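Putting Together a Small Toy Tray from a Wooden Bowl and a Few Loose Pieces

Most play kitchens end up with one big bin of everything, and the child digs through it until half the bin is on the floor. A bowl tray works better for quiet play. You set out one bowl and a very small number of pieces, and the whole activity is putting things into the bowl, taking them out, and lining them up next to it. Setting it up takes less time than making coffee.

What you need

A round wooden bowl, deep enough that a toy doesn't roll back out.
One soft toy, such as a plush vegetable or fruit.
One hard toy with straight sides, such as a plain building block.
A flat surface with room on all sides of the bowl.
A damp cloth and a dry cloth.

Picking the bowl

Use a real salad or snack bowl if you have one to spare. Toy bowls tend to be too light and slide when a child drops something in. Ours is a Drallik snack bowl that lost its place in the kitchen when the rest of the set chipped. Look for a flat base and a thick rim. A thick rim is easier to grab with a whole hand, and it doesn't dent as fast when a block hits it.

Run a finger around the inside and the outside. If you feel any roughness, rub it down with fine sandpaper along the grain and wipe off the dust. A bowl finished with food-safe oil is fine. Let a freshly oiled bowl sit for two days before you give it to a child.

Picking the pieces

Start with two pieces and stay there for the first week. The pieces should feel different from each other. A soft toy squashes and lands without a sound. A block knocks against the wood. Younger children spend a long time on that difference alone.

Colors should be easy to tell apart from the bowl and from the table. On a brown table, natural wood blocks get lost, so choose painted ones. Red and pale green both show up well. Blocks from the Sosetti and Stunberg boxes are close enough in size that you can mix them. Check that anything you use is too big to fit in a child's mouth, and pull on any stem or leaf to make sure it is sewn down tight.

Setting it out

1. Wipe the table with the damp cloth, then the dry one.

2. Put the bowl on the left, a hand's width in from the edge. For a left-handed child, put it on the right and reverse the rest.

3. Lay the block flat in front of the bowl, toward the middle. Turn it at an angle. A block set square to the table edge is harder for small fingers to get under.

4. Put the soft toy on the opposite side from the bowl, a little farther back than the block.

5. Leave the bowl empty.

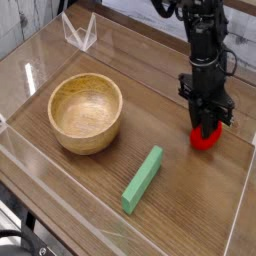
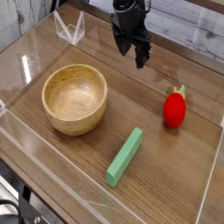 The empty bowl on the left, the green block at an angle, and the soft red piece on the right.

Playing with it

Sit down and do it once yourself, slowly. Pick up the soft toy, put it in the bowl, take it out again, and put it back where it was. Then do the same with the block. Don't say much while you do it.

After that, leave it alone. Some children will go back and forth for 6 minutes, others will put the block in the bowl once and walk off. Both are fine. If the pieces start to fly, clear the tray and bring it out again later in the day.

Adding to it

Once the two pieces get boring, swap one before you add a third. A different soft vegetable with the same block is enough of a change. When you do add a piece, add something with a new shape, like a ring or a cone. The Gatchalian starter box has 42 pieces, and it is tempting to put out a pile of them, but keep the rest in a closet and rotate.

Cleaning

Wipe the bowl and blocks with the damp cloth and dry them right away. Don't soak the bowl – it can crack. Brush lint off fuzzy toys with a dry toothbrush, and hand wash them in cool water if the label allows it. Let them dry all the way through before they go back on the shelf.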